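Keep the counter open in Hulesum

18 June 2019

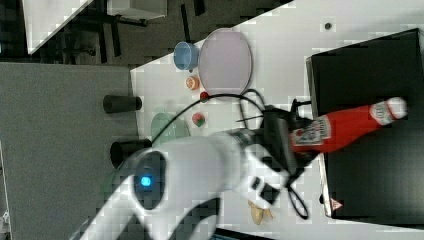

A robot arm and a red ketchup bottle on a white tabletop.

The last bank branch in Hulesum is due to close in December. The letter went out to customers two weeks ago, and it said what these letters usually say. Fewer people are coming in, more people are using the app, and the nearest alternative is in Dulow. There is a phone number at the bottom for anyone with concerns. I called it and waited 40 minutes before I was told that the decision had already been made.

I have no great love for this bank. It raised its fees on small business accounts last year and it has never once offered me a savings rate worth having. I still think the branch should stay open, and I think the state should have the power to make that happen.

Start with who uses it. The bank says the typical customer now visits twice a year. I believe that, and I don't think it tells us much. The typical customer has a salary paid in by direct deposit and a phone that works. The people in line at lunchtime are a different group. Some of them run businesses that take cash, like the diner, the two barbershops and the farm stand on Rullden Road. Some are older and want to see a person when a payment has gone wrong. Some are new to the country and are trying to open a first account with papers the app won't accept.

Ah-rin Yang owns the dry cleaner across from the branch. She walks her deposit over at closing time. After December she will have to drive it to Dulow, which takes most of an hour there and back when the bridge traffic is bad, and she will have to close early to get there before they lock the doors. Or she can keep the money in the shop until she has time. Her insurance only covers cash on the premises up to $2000, so in a good week that isn't much of a choice. She could also stop taking cash. She has thought about it, and she told me she would lose a good part of her regular trade if she did.

When I bring this up, people tell me cash is going away. Maybe it is. It has been going away since I was in high school, and there is still plenty of it in Hulesum. If lawmakers want a country without cash, they should say so and vote on it. What we have now is a country where cash is legal and getting harder to use every year, a decision made one branch at a time by companies that don't have to answer for it.

The bank's case is about cost, and it deserves a fair hearing. A branch needs rent, staff and security. If fewer people use it each year, the cost of every visit goes up. A shoe store in that position would close and I wouldn't write a column about it.

But a bank is not run on the same terms as a shoe store. Its deposits are insured by the federal government. It can borrow from the central bank when it gets into trouble. It needs a charter to operate, and the charter keeps out a lot of people who might like to compete with it. These are valuable things and the public provides them. It seems reasonable for the public to ask for something back, and a counter within a short drive is not a wild request. We ask phone companies and power companies to serve places that don't pay their way. The customers in the city cover a little of the cost for the customers at the end of the line, and most of them never notice.

I would like to see a simple rule. A bank above a certain size should not be able to close the last branch in a town unless it pays for a replacement that does the same basic jobs: taking deposits, giving out change, opening accounts, and sorting out problems face to face. It wouldn't have to be a whole building. Several banks could share one room and one set of tellers. The old Song hardware store has been vacant since the spring and would do fine. I don't care whose name is on the sign.

There are objections to this. One is that banks would pass the cost along to everybody. They might, and I think it would be small, spread over that many accounts. Another is that a rule like this would freeze things in place and leave us paying for empty rooms twenty years from now. So put in a review every five years. If the room is really empty, close it.

The objection I take most seriously came from Yi-an Won, a former loan officer who spent most of her career at a branch in Dulow. She thinks the damage was done long before anybody talked about closing. When she started, the branch could approve a business loan on its own, up to a limit. By the time she left, she was typing answers into a form and the form made the decision somewhere else. In her view people stopped coming in when the staff stopped being able to do anything for them. Forcing the bank to keep the doors open won't bring that back.

She is right about the history. I can remember when the manager knew which farms had had a bad year and which ones were just badly run. I would like that back too, and I don't know what law would do it. A credit union might, and there is talk of one in the county, but it takes years to set one up and we have until December.

In the meantime a counter is worth having even if the person behind it can't lend you a dime. You can still deposit a check there, and you can still get quarters. If somebody has emptied your mother's account by pretending to be the bank on the phone, you can still walk in with her and sit down with a person whose job is to help.

The town council has a petition at the front desk, and it had 1411 names on it when I signed. That is a lot for Hulesum. The bank is not required to read it, and under the current rules neither is anyone else. Our state representative says she is looking at the issue. She should look at it soon, while there is still a lease to renew.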